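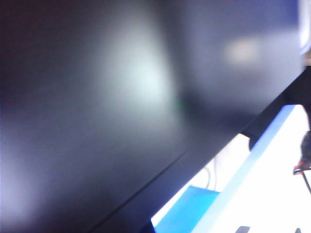 Figure 4.1 Soft reflections of overhead lighting on a dark, smooth surface.

Chapter 4
Gloss, Glare and the Trouble with Black

My first paid job in finishing was at a small shop in Grundale, and the first thing I ruined there was a black tabletop. I'd sanded it for most of a Saturday, put on what I thought was a lovely coat, and gone home pleased with myself. Then Verna Halvorsen, who owned the place, crouched down until her eye was level with the top and said, "Well, it's shiny." She didn't mean it kindly!

So this chapter is about shine, and we're going to spend more time on it than you might expect. In Chapter 3 we talked about color as if light simply landed on paint and came back to your eye. Some of it does. But part of the light bounces straight off the top of the film and never reaches the pigment at all, and on a dark finish that part is most of what you see. A white door hides it. A black one shows you every lamp in the building.

We measure this with a gloss meter, which sends a beam down at a set angle (usually 60 degrees) and reads how much comes back at the matching angle. Section 4.2 covers how to use one. Before that I want you to train your eyes, so Section 4.1 is mostly looking - at car hoods, piano lids, whatever you have at home.

You'll also meet sanding grits again. We'll work up from 200 through 500 to 1000, and I'll ask you to stop at each one and tilt the panel under a lamp before moving on. Please do the tilting. My students at Jultham skip it every year, and then they come and ask me why their sharp reflections went soft.

Words to know before you start: specular, diffuse, haze, sheen, orange peel.

4.1 Learning to Look

Pick a dark object and stand it near a window.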